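Visit notes, Trudach mobile test lab, 16th June

Reda Belhaj and I went to see how Trudach prepares Android ports for studios that shipped on iOS first. Jaqueline Pacheco, the QA lead, took us through the current job: a tile puzzler called Pakent, published by Vustholm.

The device wall holds 14 phones and four tablets. Each nightly build installs on all of them, plays a scripted session and logs frame times. Build 1722 was running while we were there. Most units held their target frame rate; the older tablets dropped frames whenever the board cleared, and Pacheco put that down to particle effects that had never been scaled back for weaker GPUs.
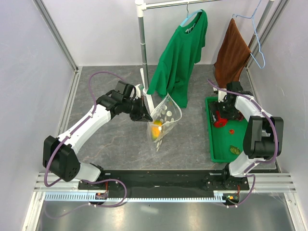

*Two-arm enclosure, with fruit in a dotted clear bag.*

Save transfer was the weak spot. Progress moves over by account login only, and purchases made on iOS stay there. Belhaj asked about controller support — it is planned, with no date.

The port started in January. Store submission waits on two items:

- texture compression on the low-memory build
- back-button handling in the pause menu

We left with a test build and a crash log to read on the train.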